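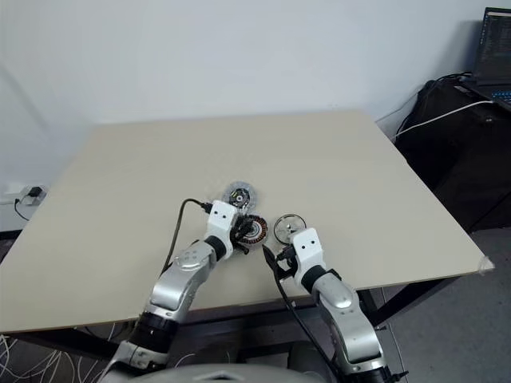 Two-arm stator and rotor handling: right arm stalls when parts are close together

Software > Planning and control
Started by pankaj_r

pankaj_r
Posts: 41

I've been working on a bimanual cell for sorting and pairing hub motor parts and I've hit a problem I can't tune my way out of. Looking for opinions before I rewrite something I'll regret.

Setup is two arms on one bench, parallel grippers, head camera looking down over both. The left picks up the stator and holds it at a slight tilt above the table. The right goes after the rotor, which is usually on its edge just beside the stator. There's also a clear plastic disc with a dark hub that ends up behind the left gripper and has to be left alone for this step.

The planner treats each arm as its own group. Left plans and executes, then right plans against a snapshot of the left arm's final pose. With the parts spread out this is fine. When they're bunched up in the middle of the bench, the right arm either fails to plan or takes a huge detour, swings back over its own base and comes in from the far side. In my last batch of 50 runs, 12 ended that way.

Collision padding is 4 mm on the grippers and on whatever is attached to them. The stator is modelled as a cylinder attached to the left gripper after grasp.

Has anyone got separate groups working at this sort of spacing, or is it time to plan both arms together?

mamta_mishra
Posts: 612

Plan both together. Separate groups with a frozen snapshot is fine for a demo with the parts at opposite ends of the bench. Once both grippers want the same patch of table you're asking one arm to solve a problem the other one made.

Put both arms in one group and let the left move while the right approaches. Usually the left only has to rotate its wrist a little.

stusbridge_jum
Posts: 230

I'd hold off on that. A combined group doubles your joint count and planning time goes up with it, and you end up chasing a different set of failures. I've seen people switch over and spend a month on it when the real fault was a bad collision model.

Pankaj, what does the attached stator look like in the planning scene when it fails? Is the cylinder aligned with the actual part, or with the gripper?

pankaj_r
Posts: 41

Aligned with the gripper. The transform is fixed at grasp time, I assume the part is square to the fingers.

stusbridge_jum
Posts: 230

Well, you said yourself it's held at a tilt. If your cylinder is flat and the real one isn't, part of the model is taking up space that's free, and part of the real stator is sticking out where the planner thinks there's nothing. The first one gives you detours. The second one gives you a collision you haven't had yet.

Re-estimate the pose after the grasp. Lift, look, update the attached object, then plan the right arm.

girish.rawat
Posts: 88

Agree with Jummai on the order of work. Pankaj and I have been arguing about this offline so I may as well do it in public.

My bigger worry is perception. The copper windings give plenty of texture so the stator pose is solid. The rotor is bright metal with a thin rim and spokes, and depth on it is rubbish. Half the rim drops out and the fit fills in the rest as a solid disc. Then there's the clear disc, which depth barely sees at all apart from the hub and the white and green markings.

So the planner has a stator at the wrong angle, a rotor fatter than the real thing, and a disc that's mostly missing. I wouldn't trust any conclusion about planner groups on top of that.

mamta_mishra
Posts: 612

All true, and I'd still combine the groups. Perfect poses don't change the fact that the left arm is parked in the right arm's way and isn't allowed to move.

girish.rawat
Posts: 88

It's parked in the way by choice though. The hold pose is a constant in the task file. You could lift it higher or pull it back towards the left and stay with separate groups.

mamta_mishra
Posts: 612

Then you add travel to every cycle, including the ones that would have been fine. Depends what the cycle time budget is, I suppose.

pankaj_r
Posts: 41

No hard budget yet. The hold pose is low so the stator stays near the rotor for the pairing step that comes next. I could raise it for the approach and lower it again afterwards.

Girish is right about the rotor. I looked at the fitted model again after dinner and the fit does close up the gaps between the spokes.

nasside_pram
Posts: 1904

Few things from someone who has done a fair bit of this with small round parts.

1. For the clear disc, stop trying to get it from depth. Segment it in colour, find the dark hub, and drop a disc of known diameter centred on that. It's lying flat on the table so you only need x and y. Mark it as keep-out.

2. For the rotor, fit the rim as an ellipse in the colour image and use the known diameter to get range and orientation. There's a two-way ambiguity in the tilt, but if it's on its edge you can throw out the solution that puts it through the table. Use depth as a check only.

3. Check your cables. On a bench like that the gripper cable makes a big loop over the table and none of it is in the planning scene. If the planner sends the right arm on one of those detours, the cable goes along for the ride. I'd cap joint travel on any accepted plan and treat everything over the cap as a failure.

4. Log the planning scene at every failure. Not only the joint states. You want to be able to load it and look at it.

On the groups question I'm nearer to Mamta than to Jummai, but I'd do the items above first. They're needed either way.

stusbridge_jum
Posts: 230

Point 3 is a good one. A cap on joint travel would also separate his two failure types, which are lumped together at the moment. "No plan found" and "silly plan found" have different causes.

Pankaj, of the 12, how many were which?

pankaj_r
Posts: 41

I didn't log that. I'll split them out in the next batch.

The cables aren't modelled at all. The left one loops off the top of the gripper and lies back across the arm's side of the bench, the right one hangs over the front edge. Should I be modelling them?

nasside_pram
Posts: 1904

No. You'd spend ages on it and it would be wrong. Limit the motion so the cable stays somewhere sensible. A wrist rotation limit tighter than the hardware limit does most of the work, and a rough box above each forearm does the rest.

girish.rawat
Posts: 88

I'd skip the box. We tried one on the Montoya cell and it blocked good approaches at the centre of the table. Wrist limit and travel cap were enough.

nasside_pram
Posts: 1904

Depends on the size of the box. Fair enough if the limits alone do it for you.

pankaj_r
Posts: 41

Update. Done since Friday:

- Pose re-estimate on the stator after a short lift. Attached object now follows the real tilt.
- Rotor by ellipse fit, diameter fixed, depth as a check. Much steadier.
- Clear disc as a keep-out from the hub position. Works unless the left gripper covers the hub from the camera's point of view, then I keep the last good position.
- Joint travel cap, wrist limit tightened, no box.
- Planning scene saved on every failure.

Another 50 runs with the parts placed close together on purpose. 4 failures. Of those, 2 were "no plan found" with the left arm really in the way. The other 2 went over the travel cap and were rejected. Padding is unchanged.

I haven't touched the groups or the hold pose.

mamta_mishra
Posts: 612

Good improvement. The two where the left arm is in the way are the ones I was talking about.

stusbridge_jum
Posts: 230

And they can be handled with a retry. If the right arm fails, raise the left to a second hold pose and plan again. You only pay the extra travel when you need it, which answers Mamta's cycle time objection.

mamta_mishra
Posts: 612

It's a reasonable patch. My objection is that the pairing step is next, and there both arms have to move relative to each other anyway. He'll need a combined group for that, so he may as well have it now.

pankaj_r
Posts: 41

For pairing I was going to hold the left still and run the right in Cartesian mode with force limits, so no combined group there either. But I haven't tested it, and the colour of my opinion may change once I do.

Plan for now is the retry pose. I'll set up a combined group on a branch and run both against the saved scenes. Girish, can you send me the wrist limits you used on Montoya?

girish.rawat
Posts: 88

Will do tonight. They're in the Wivano config format so you'll need to convert the joint names. Watch the sign on the last joint, ours is flipped on the left arm.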